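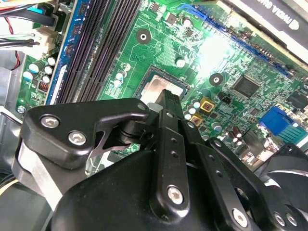 Greiferfinger dicht am Prozessorsockel, Zelle Cotelham

Start | Vorhaben | Berichte | Unterlagen | Kontakt

Juli
Von Frauke Kramer

Zwischenbericht Kindholm: Arbeitsregeln für die Robotermontage an offenen Rechnern

An die Förderstelle Cinari, zu Händen Nadhirah Goh

Stand der Regelarbeit

Die Arbeitsregeln für die Zelle liegen in der dritten Fassung vor. Sie umfassen 15 Punkte und sind damit länger als geplant. Ich halte das nicht für einen Fortschritt. Die erste Fassung passte auf ein Blatt und wurde gelesen. Bei der jetzigen habe ich Zweifel, ob jemand sie vor Schichtbeginn noch einmal zur Hand nimmt, auch wenn im Prüfbogen alle Häkchen sitzen.

Inhaltlich gewachsen ist vor allem der Teil zum Greifen im offenen Gehäuse. Zwischen Speicherbänken, Kondensatoren und Grafikkarte bleibt für die Finger wenig Platz, und die Planung der Anfahrt kennt bisher nur das leere Gehäusemodell. Regel 4 verlangt deshalb eine verminderte Geschwindigkeit, sobald der Greifer unter die Gehäusekante fährt. Was „vermindert“ heißt, steht nicht darin. Ridwan Simanjuntak hat einen festen Wert vorgeschlagen, das Büro Sumampouw rät davon ab und möchte die Kraft am Finger begrenzen. Beide Seiten berufen sich auf gute Praxis. Messungen von unserem eigenen Aufbau hat bislang keine der beiden vorgelegt, und ohne solche werde ich keine der Varianten in die Endfassung übernehmen.

Offen ist auch der Umgang mit elektrostatischer Entladung. Für das Personal ist alles geregelt, vom Armband bis zur Matte. Für den Greifer steht in den Regeln ein einziger Satz: Er sei „geeignet zu erden“. Hidayah Sembiring hat nachgefragt, wer die Eignung feststellt und in welchem Abstand. Eine Antwort haben wir nicht. Solange das so bleibt, ist der Satz wertlos und sollte auch nicht als erfüllt gemeldet werden.

Aufnahmen und Ablage

Besser sieht es bei der Ablage der Bauteile aus. Regel 7 besagt, dass ein Prozessor außerhalb des Sockels nur in einer festen Aufnahme liegen darf und der Deckel frei zugänglich sein muss. Die graue Platte an der Lamellenwand setzt das um: Der Prozessor wird oben und unten von einer Leiste gehalten, für andere Teile sind eigene Fächer vorgesehen. Zahira Hutapea hat die Platte überarbeitet und die Änderungen ordentlich nachgeführt, was ich über die übrigen Vorrichtungen leider nicht sagen kann.

Zwei Einwände habe ich trotzdem. Die Regel beschreibt die Form der Aufnahme, sagt aber nichts über Werkstoff und Verschleiß. Eine Leiste, die nach einigen Wochen Spiel hat, wäre weiterhin regelkonform. Außerdem fehlt eine Vorgabe zur Lage der Platte an der Wand. Wird sie umgehängt, muss neu eingemessen werden, und ob das geschehen ist, lässt sich aus den Protokollen derzeit nicht ablesen.

Ein Wort zur Ordnung am Boden. Regel 11 fordert freie Verkehrswege und gebündelte Leitungen. Neben der Wand liegen Kabel quer über den Boden, eines davon in einer losen Schlaufe. Im Prüfbogen steht der Punkt auf „in Ordnung“. Ich führe das hier an, weil es zeigt, wie viel Gewicht man den anderen Häkchen beimessen sollte.
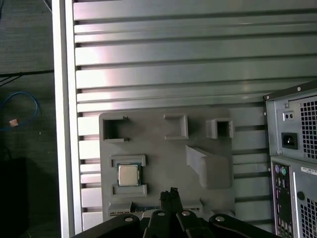 Was die Prüfbögen hergeben

Wenig. Im Berichtszeitraum wurde kein Bogen mit einer Abweichung abgegeben. Bei einem Aufbau, an dem laufend geändert wird, glaube ich das nicht. Im Gespräch berichteten die Bediener sehr wohl von abgebrochenen Fahrten und von Teilen, die von Hand nachgesetzt wurden. Der Bogen hat dafür kein Feld, und wer etwas an den Rand schreibt, bekommt ihn zur Korrektur zurück. Letzteres habe ich abgestellt.

Nächste Schritte

- Kürzung der Regeln. Punkte ohne Prüfkriterium werden gestrichen oder bekommen eines. (Kramer)
- Kraftmessung am Finger im offenen Gehäuse, beide Vorschläge zu Regel 4 im selben Aufbau. (Simanjuntak mit Sumampouw)
- Erdung des Greifers: Zuständigkeit und Prüfabstand festlegen. (Sembiring)
- Protokollfeld für Umhängen und Einmessen der Platte, dazu eine Verschleißgrenze für die Leisten. (Hutapea)
- Leitungen neben der Wand verlegen, Regel 11 neu prüfen.

Die von Cinari gewünschte Übertragung der Regeln auf weitere Standorte empfehle ich vorerst nicht. Den entsprechenden Mittelabruf stelle ich zurück, bis die Messungen zu Regel 4 vorliegen.

Weitere Unterlagen
Kindholm: Arbeitsregeln, dritte Fassung
Prüfbogen Zelle Cotelham, Vorlage
Stellungnahme Sumampouw zur Kraftbegrenzung
Änderungsliste Aufnahmeplatte (Hutapea)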